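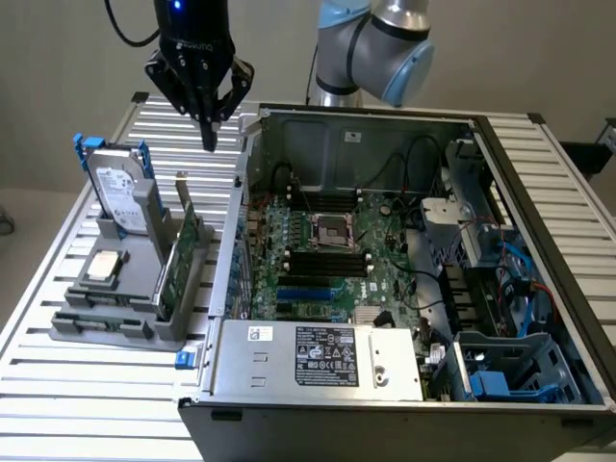

Photo: Skusside workshop blog

Teaching the arm to rebuild a server by hand

Posted 31 December 2019

I've had a bunch of people ask how I record demos for the server assembly job, so I'm finally writing it down before the year runs out. I'm assuming your arm is already bolted down and talking to your computer. If it isn't, go read my setup post first and come back!

The job is simple for a person. Pick up a part, put it where it goes in the case, move on. The parts are a hard drive in its caddy, a processor and an expansion card. For an arm with two skinny fingertips it's a whole different day, believe me.

Set up the table

Lay the chassis on its side with the panel off and push it up against your stops. Then do the parts holder. Mine is 3D printed, with the drive standing in the back slot, the processor lying flat in a shallow pocket up front, and the card upright along the side nearest the case. I like the caddy handles pointing up (so much easier to grab).

Mark where the holder sits with tape. I skipped this in March and lost a full afternoon of recordings to a holder that had crept sideways.

Pick hand guiding or remote

I use both. For the drive I put the arm in free mode and push it around by the wrist, which feels a bit like walking a very stiff dog. Keep your hands off the fingers themselves, or the force readings come out as garbage.

For the processor I switch to the remote. I run Pristen on the laptop with the speed scaled way down — seriously, go slower than you think you need to. Socket pins bend if you so much as look at them wrong, so practice with a dead board and a dead chip until you stop sweating.

Record a demo

1. Park the gripper over the table, fingers closed and pointing straight down.
2. Start recording and wait 2 seconds before you move. It gives you a clean start to trim to.
3. Come in high over the part, stop, open, then drop straight down. No swooping.
4. Close, lift, and pause again once the part is clear of the holder.
5. Carry it over the edge of the case with plenty of room. The rim is taller than it looks from the operator chair and I have the scratches to prove it.
6. Line up over the slot or socket, lower, let go, and back out the way you came.
7. Stop recording and write down whether it was good or bad right away. You will not remember later.

I do four demos per part, then shift the holder a little, move the tape, and do four more. If you fumble a grab and recover, keep that one! The recoveries have helped my runs more than the pretty ones. If you drop the part, toss the recording.

Play it back

Run it with the case empty and a hand on the stop button. Watch the cables especially. Loose drive cables love to wander into the path, and the arm has no idea they're there. I tuck them down or tie them back before every session.

If playback lands a hair off on the card, check the tape before you start messing with the settings. With me it has been the tape nearly every time.

Next up is the memory, which I've been putting off. Those little latches at the ends of the slots need to be opened first, and I'm still working out whether to do that with the same gripper or swap to the Ruangrit fingers. If you've tried them, leave me a comment.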